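Home | Events | Move It | Eat | Giveaways | About | Contact

Outdoor bootcamp is back at Genivthorpe and my legs have filed a complaint

By Teresa Ó Riain
April

42 shares | 7 comments

Well, the clocks have changed, the mornings are crisp, and the free outdoor fitness sessions are back on at Genivthorpe Reserve! I've been counting down since the end of summer, when the oval got closed off for returfing and we all had to make do with the footpath along the creek. The new grass looks a treat. I know this because I spent a good part of the first session with my face in it.

If you missed the news, the council has handed the running of the sessions over to Trenano, the little studio upstairs from the bakery on Lorente Street. They kick off at 6.15 in the morning, which sounds brutal (it is), and there's a second, gentler one at 5.30 in the arvo for anybody who has to get kids out the door. Both go for 45 minutes. You don't need to book, you just turn up with a towel, a water bottle and something warm to chuck on afterwards.

The head coach is Jarlath Cullinane, who some of you will remember from the stair climb last year. He's a lovely bloke and very encouraging, right up until he says the word "burpee". We started with a slow lap and some leg swings, then split up into pairs for a circuit - step-ups on the grandstand, bear crawls, a sandbag carry to the far goalposts and back, and a plank that I'm sure went for longer than he said it did. My partner was a retired postie who beat me at every single station and wasn't even puffing. Good on her!

What I liked most was how mixed the crowd was. There were runners in the fancy gear, a couple of uni students who'd clearly come straight from a night shift, a dad with a pram, and me in my old netball skirt. Jarlath gives you an easy version and a hard version of every move and doesn't make a fuss about which one you pick. I picked easy for the push-ups and hard for the step-ups and regretted one of those on the drive home.

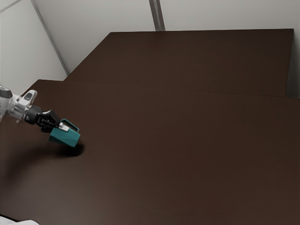
The big one: the Trirketti Stair and Trail Challenge

All of this is leading somewhere, and that somewhere is Trirketti. The challenge is on again at the end of the month, and they've changed the course. Last time you did the quarry steps first and the trail after. Now it's the trail first, through the gums and round the back of the reservoir, and you hit the steps when you're already cooked. There are 1759 of them over the whole course if you do the full loop. I've asked for that number to be double-checked and I'm told it's right.

There's a half loop too, and a kids' dash of 100 metres on the flat, which my nephew has been training for in the hallway. Teams can be 2 to 7 people and you can share the loops between you however you like. I'm trying to talk my book club into it. So far I have one yes and one "is there a coffee van". (There is a coffee van.)

Entries are open now through the Trenano front desk or on the night at the arvo sessions. Locals get a bit off the price if they bring along something with their address on it. Your entry gets you a bib, a feed at the finish and a go in the recovery tent, where they've got foam rollers and those squeezy compression boots I've been wanting to try for ages. Parking at the quarry is hopeless, so catch the shuttle from the library if you can.

A few bits from me after one session back. Wear proper shoes with some grip, as the grass is slippery first thing. Bring a headlamp if you're walking over from the station end, where the path lights are still out. And have brekkie ready at home! I got back absolutely starving and ate my toast standing up at the sink with a jacket on. 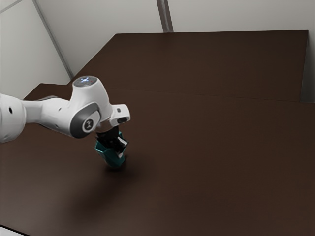
A robot arm with black gripper fingers, holding a small teal object over a dark brown tabletop.

I'll be at the morning sessions most weeks between now and the challenge, usually up the back near the grandstand. Come and say g'day, and if your team is one short for Trirketti, I do a very steady half loop and I bring snakes for everyone.

Share this | Print | 7 comments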